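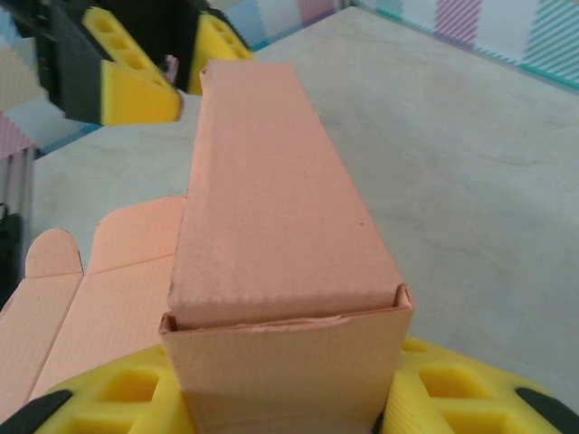

Pink tuck box, end flaps open, on the packing table

Tuck flaps keep popping open on corrugated mailers
Started by despina_n, 27/02/2024

despina_n
I sell soap and small candles and switched to long pink corrugated boxes in February. One end is open in the photo, with the inner flap folded in and the corner tabs still sticking up. When I close them the rounded tuck flap goes in fine, then creeps back out overnight. I have 560 of these, so sending them back would be a pain. Is it the board or is it me?

zultura_packs
Did you pre-crease? Fold every flap all the way back on itself once before you assemble anything. Flat boxes come stiff and the crease has a memory. Corner tabs go in first, then the big flap, then the tuck.

melati.p
Disagree on folding it all the way back. I did that with a batch from Bestholm and the outer layer cracked on every crease. It shows badly on colored board. Fold to 90 degrees, hold it a few seconds, leave it.

zultura_packs
Never had one crack. Maybe your board was dry. Mine sit in the basement.

melati.p
Mine sit in a heated room, so could be.

e_degefa
How full is the box? If the contents push on the end, no crease will hold it. I leave a finger's width and fill it with tissue.

despina_n
Pretty full. Six bars end to end and they touch both ends. I'll try five and some tissue.

cempaka_m
Just tape it. One strip across the tuck flap and you're finished. I shipped 1,458 orders last year and taped all of them.

melati.p
Tape pulls the color off when the customer opens it. I use a round paper sticker, 20 to a sheet.

cempaka_m
Stickers lift in the cold. I had 14 boxes show up open before I quit using them.

despina_n
Update. Did ten boxes with the flaps creased to 90 and five bars in each. Eight were still shut this morning. The other two I had put together with the corner tabs on the outside, so those are on me. Going to test paper tape on one and see what it does to the pink.

e_degefa
Try the tape on the bottom first, and leave it on a couple of days before you peel it.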